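The slow death of the paper bus timetable

I missed the 144 last week by the length of a driveway, and I've been cranky about it ever since. My phone had it running late. It wasn't running late. It went sailing off past the chemist with its blinker on and I stood there in my good shoes, puffing, wondering when I stopped knowing what time my own bus came.

Because I used to know! Everyone in Odlow used to know. You picked up the folded timetable from the newsagent (or pinched a handful from the rack behind the driver) and it lived on the fridge under a magnet until the new one came out in September.
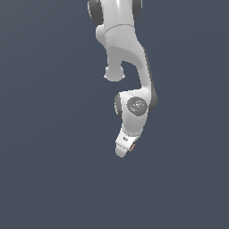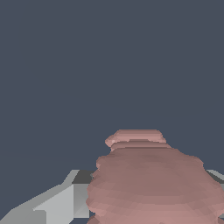
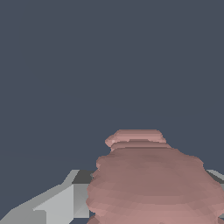

Just get the app and stop whingeing, wrote a reader called Tramhopper when I grumbled along these lines last time, adding that the printed ones were wrong half the time anyway and good riddance to them.

Fair enough, some of them were wrong. I remember a whole summer when the Konura line was printed with the Saturday times in the weekday column and we all just quietly pencilled over it. But you could pencil over it, that's my point. I had notes all over mine. Which driver left early. Which stop had shade at four in the arvo. The app doesn't want to hear any of that from me, it wants me to rate my journey out of five stars and turn on notifications.

And the thing I miss most is being able to see the whole day laid out at once. With a paper timetable you'd run your finger down the column and think, right, if I skip the second coffee I can get the 10.20, and if I don't there's nothing until eleven so I may as well have cake. You were planning! You had a shape to your morning. Now I get the next two departures and a little spinning wheel, and if I want to know about this evening I have to tell it I'm travelling this evening, pick a stop from a map the size of a biscuit, and swear I'm not a robot by clicking on traffic lights.

I'm not against the phone, mind you. When the 277 was diverted through Soriano for the roadworks, the app had it before the driver did, I reckon, and I was home in time to get the washing in. Live tracking on a wet night is a marvellous thing and I wouldn't give it back. I'd just like both. A bit of folded paper at the library and the chemist, and one in a frame at the stop, at a height where a normal person can read it without kneeling in a puddle.

The council's reply, when I rang, was that printing was stopped to save money and that very few people had complained. Well, of course very few complained, the complaints form is in the app. My neighbour across the road hasn't got a smartphone and doesn't want one, so she walks up to the stop and waits until something comes. She's been known to wait 20 minutes in the cold for a bus that anyone with a bit of paper could have told her wasn't due. She takes a thermos now.

Garkance kept theirs, by the way. I was over there visiting my cousin and there it was in the bakery, a whole stack next to the lamington tray, free, yellow, folded in three. I took 2. I don't live in Garkance and I've got no plans to catch a bus there, but they're on my fridge.

Posted April 12, 2023

Comments

marg_in_odlow: Still have mine from years back and the 144 times are nearly all the same. Happy to photocopy!

Pelican Pete: You forgot the smell of them when they got wet in your bag. Don't miss that.

secondcoffee: The map on the back was the best bit. My kids learned to read off that map.

Tramhopper: Standing by what I said. Get the app.

Recent posts

Who moved the bench outside the post office?
In praise of the corner shop milk fridge
Konura pool hours and why I've given up on laps
Six weeks without a car, a progress report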